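Sieben Sitze, fünf Menschen

Wer heute ein Auto für die Familie sucht, bekommt spätestens im zweiten Verkaufsgespräch die dritte Sitzreihe angeboten. Bei uns in Andau war es schon im ersten so weit. Der Verkäufer klappte hinten zwei Lehnen hoch, trat einen Schritt zurück und sagte, damit sei man für alles gerüstet. Wir sind zu viert, manchmal zu fünft, wenn meine Schwiegermutter mitfährt.

Ich halte die dritte Reihe in kleinen und mittleren Autos für eine Fehlkonstruktion. In einem Kleinbus hat sie ihren Platz. In einem Wagen, der kaum länger ist als ein gewöhnlicher Kombi, sitzt man auf ihr mit den Knien am Kinn, und hinter der Lehne bleibt gerade genug Raum für zwei flache Taschen. Sieben Personen können dann zwar mitfahren, aber sie dürfen nichts dabeihaben. Wer mit sieben Leuten an den See will, braucht also ein zweites Auto für die Badesachen.

Dazu kommt, was die Sitze kosten, wenn sie leer sind. Sie fahren jeden Tag mit, auch zur Arbeit und zum Getränkemarkt. Der Ladeboden liegt höher, das Fach darunter fehlt, und das Reserverad hängt im besten Fall unter dem Wagen im Straßendreck. Beim Modell, das man uns zeigte, lag der Aufpreis bei 1.635 Euro. Dafür bekommt man einen guten Satz Winterreifen samt Felgen und hat noch Geld für eine Dachbox übrig.

Meine Nachbarin Tamsin Tipoki sieht das anders. Sie hat drei Kinder, und jedes davon bringt nach dem Training jemanden mit. Sie hat ihre beiden hinteren Sitze nach eigener Schätzung über 100 Mal benutzt, meistens auf den vier Kilometern zwischen Sporthalle und Ortskern. Das lasse ich gelten. Auf kurzen Strecken mit Kindern, die noch nicht in die Höhe geschossen sind, erfüllt so ein Sitz seinen Zweck. Nur kaufen die meisten Leute ihr Auto nicht für diese vier Kilometer, und die wenigsten haben drei Kinder im Verein.

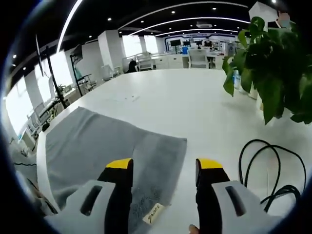 Lohnt sich der Aufpreis, wenn man den Wagen später wieder verkaufen will?

Das hängt vor allem davon ab, wie groß das Auto ist. Bei großen Vans fragen Käufer gezielt nach sieben Plätzen, bei den kleineren Modellen bekommt man nach meiner Erfahrung vielleicht 300 Euro mehr, und auch das erst nach längerem Handeln.

Themis Mitsotakis-Vlachou, bei dem ich seit Jahren meine Gebrauchten prüfen lasse, hat mir im Januar einen Siebensitzer auf der Bühne gezeigt. Die beiden Gurte der letzten Reihe waren noch mit dem Papierband vom Werk umwickelt. Der Wagen war acht Jahre alt. Bei einem anderen ließ sich die linke Lehne nicht mehr verriegeln, was dem Besitzer bis dahin nicht aufgefallen war. Ein Einzelfall beweist nichts, zwei auch nicht, aber ich habe seither in jedem Siebensitzer auf die Gurte geschaut, und viele davon sehen sehr neu aus.

Was mich an der Sache stört, ist weniger der einzelne Kauf als die Richtung. Die Hersteller bauen die Autos höher und schwerer, damit hinten noch zwei Notsitze hineinpassen, und lassen dafür den schlichten Kombi auslaufen. Dabei war der für die meisten Familien das bessere Auto: niedrige Ladekante, ebener Boden, vernünftiger Verbrauch. Wer ihn heute neu kaufen will, muss lange suchen oder nimmt einen Vorführwagen in einer Farbe, die sonst keiner wollte.

Mein Vorschlag wäre, für die wenigen Tage im Jahr einen Bus zu mieten. Das kostet Geld und man muss sich rechtzeitig kümmern — im Sommer sind die Busse früh weg. Dafür sitzen dann alle sieben so, dass sie nach zwei Stunden noch miteinander reden. Wir haben den Fünfsitzer genommen. Er ist grau, und die Schwiegermutter fährt hinten rechts mit.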